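Ticket: Solar inverter portal shows no export after tariff change
Category: Small generation, metering and monitoring
Status: Closed
Site: Korletey, ground-mounted array, 300 kW
Opened by: site operator

First message

Good morning. I write about the array at Korletey, which is connected to the Zurnergate substation under the small generator agreement. Since the export tariff was changed on Thursday, the Pelico portal shows zero export for our site. The generation figure is normal and it follows the sun as it should. Only the export line is flat.

The inverters have no alarm. I have looked at the display of each of the three inverters and all of them say "grid connected". The main meter in the kiosk is also counting, I could see the export register go up while I stood in front of it. So I believe the energy is going out, but it is not being recorded on your side. As we are paid from the portal figure, please treat this with some urgency.

I have already done the following:
Logged out of the portal and in again.
Tried a second browser.
Restarted the data logger from its menu.
Checked that the site number in the portal is the same as on the meter.

Reply from support, Tatville desk

Thank you for the clear message. We can see that generation data is arriving from the inverters and that the meter channel is empty from 00:00 on Thursday. These two values reach us by different ways. Generation comes from the inverters to the logger. Export comes from the meter to your site computer, and the site computer sends it to us.

Please tell us:
What is the read interval in the meter program on the site computer?
Does the meter program show a green or a grey mark next to the meter address?
Was any work done at the kiosk during the tariff change?

Your payment is not lost. The meter keeps its own half-hour record, and we can load it later if this is needed.

Second message

The read interval is 300 seconds. The mark next to the meter address is grey. Before, I think it was green, but I must say that I did not look at it often.

About the work: the meter company came to the kiosk to put in the new tariff table. They did not open the switchgear. They were finished before noon and left a paper which says "table loaded, registers kept". I was at the other end of the site and did not speak with them for long.

Reply from support

A grey mark means that the program asks the meter and gets no answer. The read interval of 300 seconds is correct, please leave it. When a new table is loaded, some meters go back to their default address on the serial line. Your program is asking for address 3. Please press the scroll button on the meter until you see the communication page, and write down the address and the speed.

Third message

The communication page says address 1, speed 9600. The program is set to address 3, speed 9600. I did not want to change anything without your agreement, because the check meter is on the same line and I am not sure which address it has.

Reply from support

You were right to wait. According to our drawing the check meter has address 1, so at this moment two devices answer to the same number and their answers disturb each other. Please do not change the program. The main meter must be put back to address 3. This can be done from the front buttons if the seal on the button cover is not needed for it. If the cover is sealed, the meter company has to do it.

Fourth message

The cover is sealed. I have telephoned the meter company and they will come back tomorrow morning. They agree that the address was changed by the new table and they will not charge for the visit.

In the meantime I have another question. The site computer is an old desktop machine in the control room and it has been slow for some months. When the meter program opens, I sometimes wait three minutes. As there is no export reading until tomorrow anyway, could I use the time to look at it? I do not want to lose the settings.

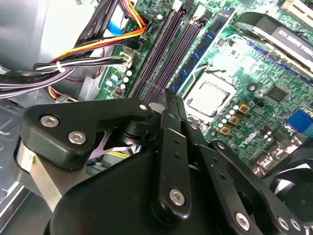 Reply from support

Yes, today is a good time for it, but please export the settings first. In the meter program, choose File, then Save configuration, and keep the file on a stick and not only on the disk of the same machine. After that, look at how much memory is in use while the program is open. If it is nearly full, more memory will help you, and on a desktop machine it is a simple job. Shut down, unplug the mains lead, and take off the side of the case. With the case open you will find the memory slots on the green motherboard. Push the new module in evenly until both ends are held. Please keep the serial card in the slot where it is now, or the port number may change and the meter program will not find it.

Fifth message

I saved the configuration on a stick. The memory was almost full, so the slowness is explained. I had one suitable module in the cupboard from a machine we no longer use. It is fitted and the computer has accepted it. The meter program now opens quickly. I have not touched the serial card, and the port number is the same as before.

The mark is still grey, as we expected.

Sixth message (next day)

The meter company was here at 09:20. They broke the seal, set the address to 3, and put on a new seal. I wrote down the new seal number and will send it by separate message. The mark in the program went green after one read interval.

In the portal I now see export again from 09:30. The days between are still empty.

Reply from support

We also see it. The first values agree with your generation minus the own use of the site, so the direction and the factor are correct. We have requested the half-hour record from the main meter for the missing period. It will be loaded during the night. The filled values are marked with a small letter M in the portal, and for payment they count in the same way.

Please compare the total register on the meter with the portal total tomorrow. A difference of one or two units is normal because of rounding. If it is more, write to us in this same ticket.

Seventh message

The missing period is filled. The meter and the portal differ by one unit. I have also written the addresses of both meters on a label inside the kiosk door.

One small wish: could the portal send a message when the meter channel is empty for some hours? I found the fault only because I was preparing the report for November.

Reply from support

This message exists, but it is switched off for older sites. We have now switched it on for Korletey with a limit of six hours. It goes to the e-mail address of the site operator. You can change the limit under Site, Alerts, Meter channel.

Cause: main meter returned to default address after loading of tariff table, conflict with check meter.
Action: address set back to 3 by meter company, missing data loaded from meter record.
Ticket closed with agreement of the operator.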